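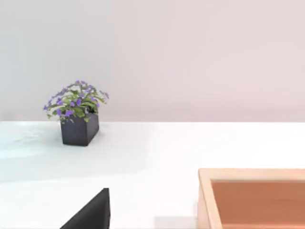 1. 対象期間と概要

本報告は、地下水位観測網整備事業(Danport地区)の6月から9月までの進捗をまとめたものである。提出日は2020年9月23日とする。前回報告で未了としていた観測孔の洗浄と水位計の更新は、Skilari支流沿いの一部を除いて完了した。予算の執行は計画の範囲内で、費目間の流用はない。

2. 観測孔の状態

地区内の観測孔は141孔で、台帳上の孔番号と現地標識の照合を全孔で実施した。標識の欠落は下流側に集中しており、再設置の際に孔口標高を水準測量で取り直した。旧標高との差が2cmを超えた孔については、過去の水位データにも補正値を適用し、補正前の値は別列に残している。

孔底への細粒分の堆積は、上流の砂礫層区間では軽微であった。一方、Skilari支流の合流点より下流では、ストレーナ下端が埋没している孔があり、エアリフトによる洗浄を行った。洗浄後に注水試験を実施し、水位の回復曲線から孔の応答を確認した。応答が遅い孔は評価区分をCとし、日変動の解析には用いない。

3. 水位計の更新

圧力式水位計をAlhassan製の絶対圧型に統一した。記録間隔は全孔とも1時間である。大気圧補正は地区中央の気圧計1台の値で行っているが、上流端の孔とは標高差が40mあるため、標高による換算を加えた。補正処理は従来の表計算から専用スクリプトに移行し、手入力に由来する時刻ずれを解消した。

更新前後の連続性を確認するため、旧型と新型を同一孔に併設して並行観測を行った。両者の差は手測り水位の読み取り誤差の範囲に収まっており、系統的な偏りは認められない。ただし旧型の一部に内部時計の遅れがあり、回収時の時刻差を期間内で線形に配分して補正した。

4. 手測りによる検証

手測りは触針式水位計を用い、孔口の刻印位置を基準点として2回読みとした。期間中の有効な測定値は961件である。2回の読みが一致しない場合は3回目を測定し、中央値を採用した。無効とした測定は、揚水中の近隣井戸の影響が明らかなもの、および孔口蓋の固着により基準点を確認できなかったものである。

5. 水位変動の所見

6月の降雨に対する水位の上昇は、砂礫層区間で速く、下流の互層区間では遅れて現れた。互層区間では上部と下部の帯水層で水頭差が生じており、従来の単層モデルでは再現できない。数値モデルVurklowの格子を鉛直方向に細分し、粘性土層を独立した層として扱う改訂に着手した。透水係数の初期値には既往の揚水試験の結果を用いている。

かんがい期の揚水量は届出値のみで、実績値が得られていない。届出値をそのまま入力すると、8月の計算水位は観測値より低くなる。届出値が実績を上回っている可能性のほか、水田からの涵養を過小に見積もっている可能性もあり、現段階では区別できない。

6. 課題

(1)Skilari支流左岸の観測孔は、護岸工事に伴う立入制限のため未洗浄である。制限解除後に洗浄と水位計の交換を行う。解除時期は河川管理者からの通知待ちである。

(2)電気伝導度の観測は、センサの校正液の納入が遅れ、当初計画から後ろ倒しとなった。校正液は納入済みで、次期から観測を開始する。

(3)揚水量の実績把握については、電力使用量からの推定を検討している。土地改良区からのデータ提供に関し、様式と提供範囲を協議中である。

7. 次期の作業予定

未洗浄孔の処置、改訂モデルの定常計算による検定、非定常計算用の涵養量入力の作成を順に進める。検定には評価区分AおよびBの孔の水位を使用する。公開用データは、補正値、補正前の値、品質フラグの各列を備えたCSV形式とし、孔ごとの柱状図を添付する。追加の予算措置は求めない。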